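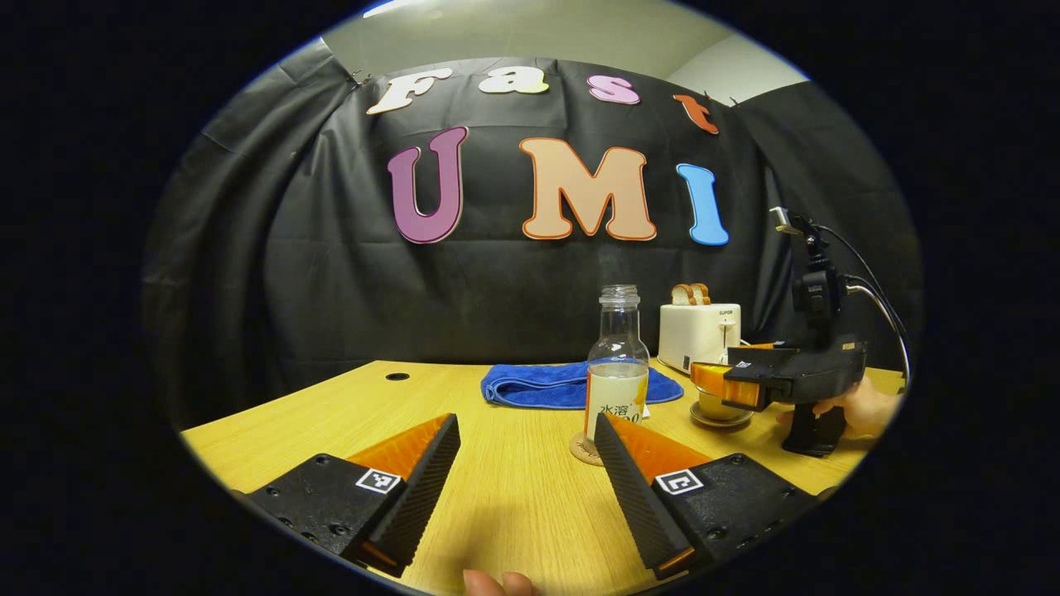

The Iltness Prize for a first book of poems has announced its winner, and once again the discussion is about the name and very little about the rules. I have nothing against the winner. Cor Smits wrote a serious book, Stament, and I have read it twice with pleasure. What I want to discuss is the entry fee, which every poet or small publisher must pay before one line is read. For most poets the work begins at a table such as this one, light yellow wood with the grain showing, and it costs almost nothing except time. The costs come later, when the poet wants to be seen.

This year the prize received 2,372 entries. The winner receives 3,000 pounds and the second book receives 1,000 pounds. The organisers do not publish how much money came in from fees, and I think they should. A person who pays for a lottery ticket can find the conditions on the back. A person who pays to enter a book of poems should be able to find at least as much on a website.

I know the usual defence. Judges must be paid, the hall in Brulenwood must be rented, and somebody has to open the parcels. I accept all this. I have been a reader for a smaller competition myself, and after three weeks with other people's manuscripts I was very glad of my payment. But it is one thing to ask for a contribution and another thing to let the losers finance the celebration of the winner - and we cannot know which of the two is happening if the accounts stay closed.
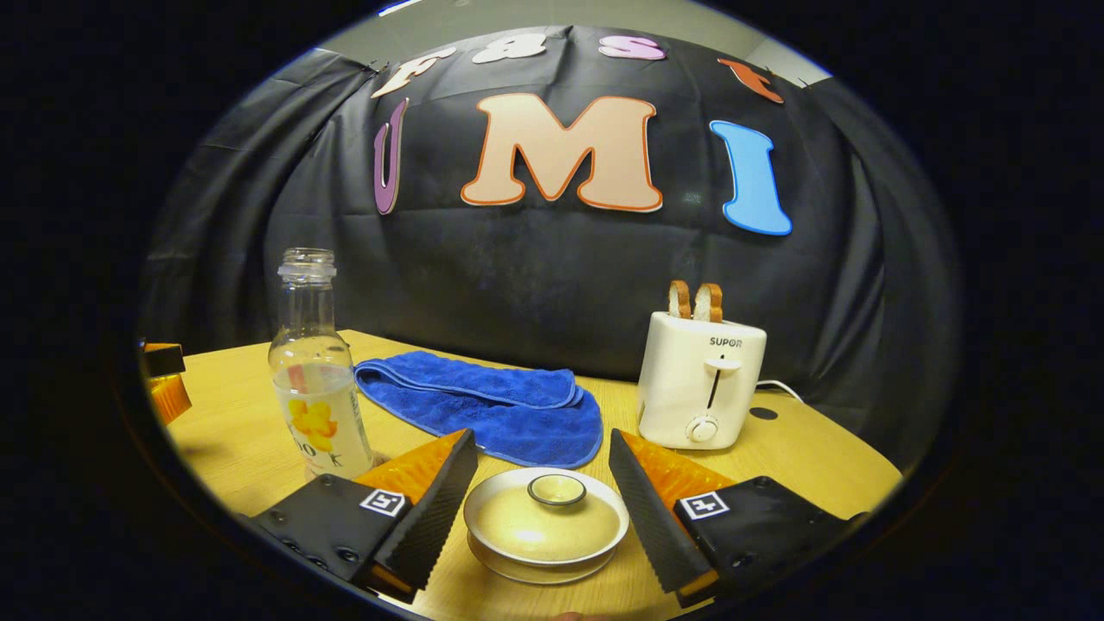 Who stays at home

The fee does not frighten the big houses. Jacobs, for example, can enter its whole list of first books and will not feel the difference. The fee frightens the publisher with two titles a year, who prints in the evening and carries the boxes to the post office on foot. I know one such publisher who stopped entering four years ago. Her authors are not on the longlist, so the shops do not order them, so she sells fewer books, and then she has even less money for fees. From outside it looks as if her authors are simply not good enough.

There is also the question of language. Many of us who write in a second language come late to our first book. We do not know the editors, and we did not study with the judges. For us an open prize is one of the few doors with a handle on our side. When the door has a price, we think longer before we try it.

What I would change

First, I would print the income from fees and the spending in the same leaflet as the longlist. Second, I would give free entry to any publisher who printed fewer than 2,000 copies of all its books together in the past year. This is easy to check, because printers send invoices. Third, I would send each entrant two or three sentences from a reader. They do not have to be kind sentences, only proof that the book was opened.

If this makes the main prize smaller, then let it be smaller. I asked some poets in August what they would prefer, and most of them said they would like to be read.

Related
The poet at the school gate: why readings for children deserve a fee
Must a judge resign when a friend is on the list?
Letters: your replies on prizes for translated verse
Small presses and the price of paper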